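Upholstered Beds and Bare Mattresses: Frequently Asked Questions
Drorberg Guest Rooms - Housekeeping and Care Notes

These answers cover the upholstered beds supplied to Drorberg guest rooms, including the Stoltura headboard range and the Vullutent mattress. They apply to rooms being stripped, cleaned or made up. For timber frames, see the separate sheet. 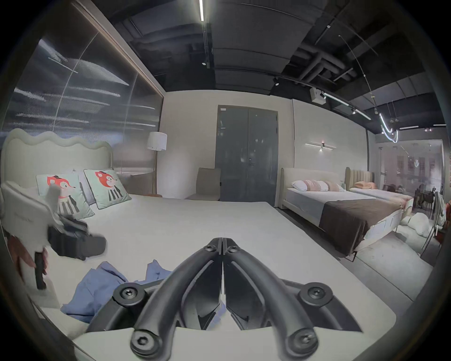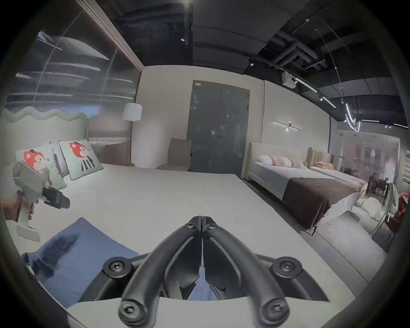 Bed with wavy-topped cream headboard, printed cushions in place, blue cloth on the mattress.

Can the mattress be left uncovered between guests?

Yes. Strip the bed, open the door and leave the surface bare for at least 10 minutes before the protector goes back on. If the mattress has been spot cleaned, leave it until the cleaned area is fully dry to the touch. A protector fitted over a damp patch will hold moisture against the cover.

What should I use to clean a mark on a white mattress?

A clean cotton cloth, cool water and a small amount of mild detergent. Dilute the Bassey concentrate to 10 ml in 300 ml of water. Wring the cloth out well and blot from the outside of the mark inwards. Do not scrub and do not spray directly on to the mattress. Finish with a second cloth and plain water.

Are coloured cloths acceptable?

Only if they have been washed several times and no longer release dye. Press the damp cloth on to white kitchen paper before first use. If any colour transfers, keep it for floors. Do not leave a coloured cloth or towel lying on a white surface, even for a short time - dye transfer is difficult to remove from a knitted cover.

How is the headboard cleaned?

Vacuum with the soft brush attachment on low suction, working from the top edge down. On headboards with a shaped top, dust settles in the dips of the curve and these need a second pass. Pale fabric shows hair oil at pillow height first. Treat this with dry upholstery foam, left for the time stated on the tin. Side panels should be done at the same visit so that the colour stays even.

Can embossed areas be wiped?

Yes, with a barely damp cloth and no pressure. Heavy rubbing flattens the raised detail over time. Do not use a steam cleaner on any embossed panel.

In what order are the pillows and cushions placed?

Plain white pillow first, against the headboard. Decorative cushions go in front, printed side outwards and the right way up. Where a room has a pair with different prints, both stay together and are not swapped between rooms.

Can the character cushions be machine washed?

The covers can. Remove the inner pad, turn the cover inside out, fasten the zip and wash at 30 degrees. Do not tumble dry. Iron on the reverse only. Inner pads are aired, never washed, and are replaced when they no longer recover their shape.

May bags be put on the bed while I work?

It is better to use the armchair or the floor. Buckles and strap fittings can pull threads in the mattress cover, and the underside of a bag carries grit. If a bag must go on the bed, put a clean sheet under it.

How do I remove streaks from the glass beside the bed?

First establish whether they are streaks. Large glossy panels pick up reflections from ceiling lights, and these move when you change position; marks on the glass do not. For true streaks use a dry microfibre cloth, then a damp one, then dry again. Keep liquid away from the headboard by spraying the cloth and not the panel.

What are the stock codes?

Replacement mattress protector: 572. Dry upholstery foam: 300. White cotton cloths: pack of 100, ordered through the linen store. Cushion covers are ordered by print, so give the colour of the background as well as the character.

How often should the mattress be turned?

Rotate head to foot every three months. The Vullutent is single-sided and must not be flipped. Two people are needed. Move the lamp and side table clear first, and record the month on the room card.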